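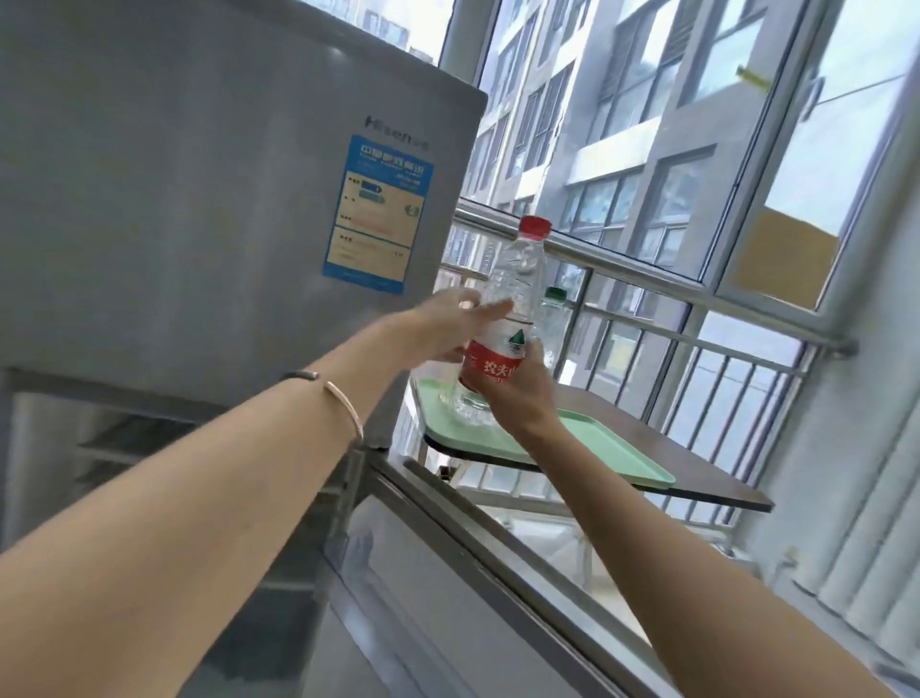

# Koltano House Residents – minutes, Sat 1 March

Held in the ground floor lounge, 10:00. Sixteen units represented, which meets the quorum. The January minutes were approved with one correction: the bike room fee is per bike, not per unit.

## 1. Heating

The boiler was serviced in January by Prillov. They replaced a pressure valve and bled the risers on the north side. Units on the top two floors still report cold radiators in the morning. Prillov will come back at no charge if residents send in a list of the rooms affected. The list is on the lobby board and will be taken down in two weeks.

A resident asked if the timer could start at 5:00 instead of 6:00. Discussed at length. Several people on the lower floors said their bedrooms are already too warm. Agreed to leave the timer as it is until Prillov has been back, then look at it again.

## 2. Stairwell painting

Two quotes received. Stesura quoted for walls and handrails on all floors, with the work done one landing at a time so the stairs stay open. The second firm quoted for walls only and would need the stairs closed during working hours. The meeting preferred Stesura.

Color was put to a vote. Off-white to shoulder height with gray below was carried, nine to seven. There was a request to have the unit numbers repainted at the same time – Stesura to be asked for a price on that separately.

## 3. Shared kitchen

The cleaning rota lapsed over the holidays and has been started again. Units 1 to 8 take odd weeks, the rest take even weeks. Whoever is on the rota wipes down the counters, empties the trash and checks the refrigerator for anything past its date.
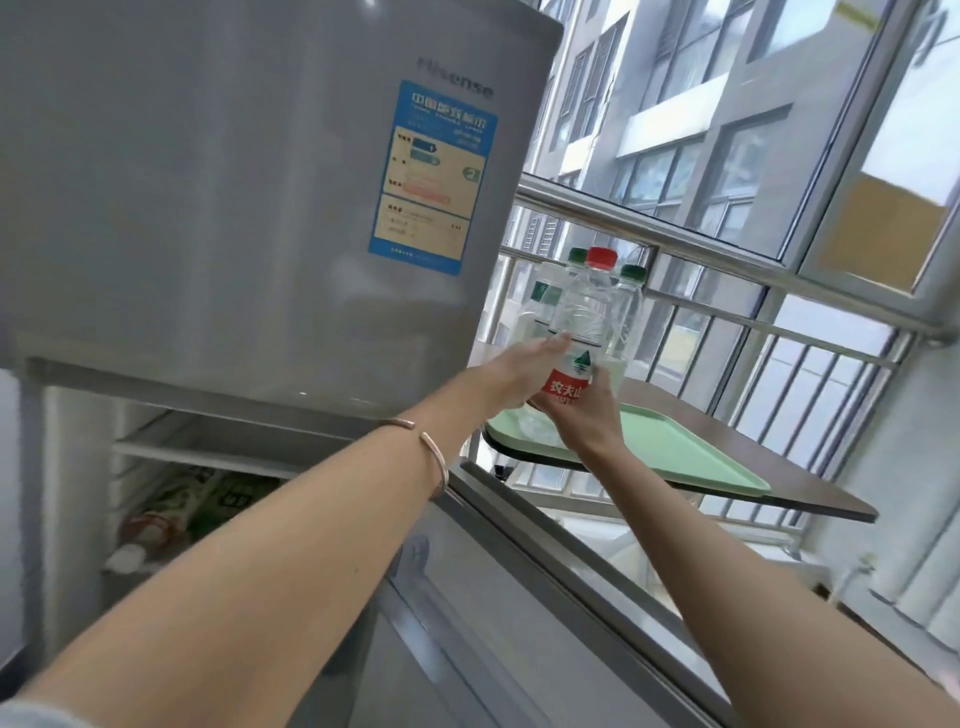

Food should be marked with a unit number and the day it went in. Unmarked food may be thrown out on Sunday evening. Two residents objected to this and asked for a warning note first. It was agreed to put a note on the kitchen door on Friday and clear out on Sunday.

The dish towels keep going missing. A new set of towels will be bought from the kitchen fund, which stands at $203. Residents who have towels at home are asked to bring them back, washed.

## 4. Storage cages

Cage 72 has been without a lock since the fall and has things in it that have not been claimed. A notice will go up for one month. After that the contents go to the thrift store on Løken Street and the cage is offered to the next unit on the waiting list.

Reminder that paint cans and propane may not be kept in the cages. This is in the lease.

## 5. Yard

The gate still does not latch in windy weather. The landlord's office has been told twice and will be told again in writing. In the meantime please pull it shut by hand.

A budget of $100 for soil and seeds was approved. The raised bed by the south wall gets the most sun and will be used for tomatoes and beans, as last year. The other bed is open to anyone who wants it – sign up on the lobby board.

## 6. Other business

- Packages left in the lobby block the mailboxes. Please pick them up the same day.
- Music after 22:00 was raised again. No action, but residents are asked to talk to their neighbors first before writing to the office.
- The elevator inspection certificate has been renewed and is posted inside the car.

The next meeting will be in the same room. The date will go on the lobby board once Stesura has confirmed when the painting can start. Meeting closed at 11:25.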